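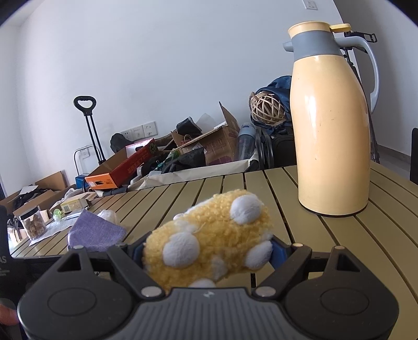
30. Januar 2026

Greifer läuft. Oder sagen wir: Er greift. Loslassen ist eine andere Abteilung.

Heute den ganzen Nachmittag am Handstück gesessen. Die Finger hatten seit dem letzten Umbau Spiel, also alle Schrauben raus, Sicherungslack drauf, alle wieder rein, eine davon zweimal, weil unter den Tisch gerollt. Die blauen Polster sind jetzt endlich gerade aufgeklebt. Jana Sauerland meinte am Telefon, schief hätten sie besser gehalten. Danke, Jana.

Als Prüfling dient weiterhin das gelbe Plüschding mit den weißen Punkten. Welches Tier es sein soll, ist ungeklärt, Valentina tippt auf Pfote. Für den Greifer ist es jedenfalls ein dankbarer Kunde: gibt nach, beschwert sich nicht, geht nicht kaputt. Mit der Thermoskanne fange ich erst an, wenn sie leer ist. Lehrgeld aus der Teetassenphase.

Beim Schließen knackt es immer noch bei Stellung 138. Bei 137 nicht, bei 139 nicht. Im Jeteck-Forum schreibt einer, das lege sich nach 300 Zyklen. Ich habe nachgesehen, der Zähler steht auf 3.504. Vielleicht meinte er 300 am Stück.

Der Lattentisch bleibt vorerst Werkbank. Kleine Schrauben fallen durch die Fugen, große leider nicht, sonst hätte ich eine Ausrede für neue. Den Kartonberg an der Wand wollte ich heute auch angehen. Habe stattdessen die Kabelführung neu gezeichnet.

Im Februar dann das zweite Fingerpaar. Vorher Lack nachbestellen, und Valentina ihren Inbus zurückgeben.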